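Pamville Community Help > Schools, Clubs and Open Days

Running a hands-on gripper table at an open day - what works?

Posted by sturndale_parent, Thursday, 8:40 pm

Our library in Sturndale is putting on an open day in September and I have been given the robotics corner. A small lab is bringing two hand-held grippers, the kind a person holds and squeezes, with a camera on top that records what the fingers do. Visitors will get a turn at picking things up, and the lab will show on a laptop how the recordings are used to teach a robot arm the same job.

I have never run anything like this. We have one long table, a doorway at each end of the room, and four hours. Last year 517 people came through the building, though not all of them will stop at our corner. I need to know what objects to put out, how long each turn should be, and how to keep the line from blocking the door. The lab people are friendly but their only advice so far was "anything is fine." Any help appreciated.

3 replies

Pushpa Chauhan
Member, Pamville

I ran the gripper table at the Stura open house two years in a row, so I can tell you how we set ours up. The first year was a mess. We put out a pile of toys, people grabbed whatever they liked, and most turns ended with something on the floor. The second year we gave every visitor the same short job: take one object out of a cabinet compartment and set it on a tray. It went much better.

Pick objects that stand up by themselves and are a bit narrower than the open fingers. Plastic drink bottles are good. Keep the caps on tight. Avoid glass, anything with a handle, and soft bags.

A compartment is better than an open table. People have to think about how they come in, and you can talk about that while they do it - straight in, both fingers at the same height, then squeeze. It also gives the lab a cleaner recording to show on the laptop. Stickers on the back wall do no harm, and ours had several.

Here is the order we used for each turn:

1. Show the visitor how the trigger works with nothing between the fingers. Let them open and close it a few times.

2. Have them bring the gripper up to the compartment with the fingers open and stop with one finger on each side of the bottle. This is the point where you check their position. On ours the bottle was a clear one with a white screw cap and a lime-green label, and the orange pads on the inside of the fingers made it easy to explain which part should touch.
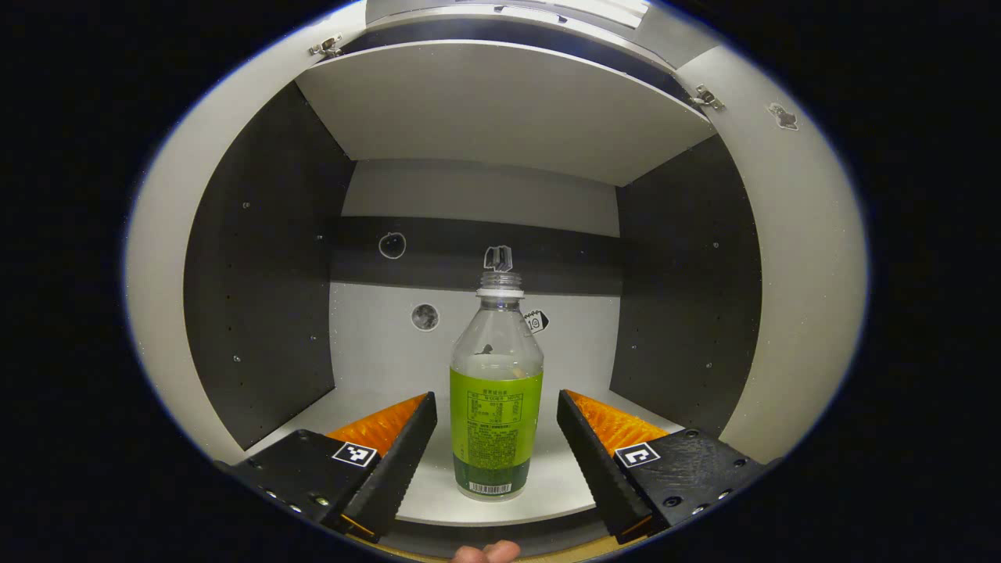

3. Squeeze gently and lift straight up a little before pulling back. Most people pull back too early and catch the bottom of the bottle.

4. Set it on the tray and let go slowly. The next person in line puts it back by hand while the first one looks at the laptop.

Allow three minutes per turn. With one gripper we got 14 people through in the first hour and 22 in the second, once we had stopped explaining so much. With two grippers you should do better, but put them at opposite ends of the table or the two groups will mix.

For the line, use tape on the floor and run it along the wall away from the doors. Give out numbered cards if it gets long. We printed 36 cards and reused them all day.

Ask the lab whether the camera picks up sound. Some parents asked us and we did not know. We ended up putting a sign on the table that said the camera was recording and pointed at the gripper fingers.

Wróbel_R
Member

Agree with most of the above. I would add spare batteries or a long charging cable. At ours the laptop died at two o'clock and we had no outlet on that side of the room.

Also get a step stool for the small kids. If the compartment is at adult height they hold the gripper over their heads and their arms get tired.

I don't agree about giving everyone the same object. The teenagers were bored after one bottle. We kept a second bin with harder things in it - a tape measure, a sponge, a spoon - and brought it out when somebody asked.

dl_north
New member

We just let people play with it and it was fine. Have somebody standing there who knows how to restart the software.

sturndale_parent

Thank you, this is a big help. I am going with the compartment and the tray, and I will keep a few harder things under the table. I have asked the lab about the sound and will post what they say. Does anybody near Sturndale have a step stool we could borrow for the day?

Filed under: open days, robots, hands-on tables, libraries

Contact the moderators | Copyright Pamville Community Help | Back to top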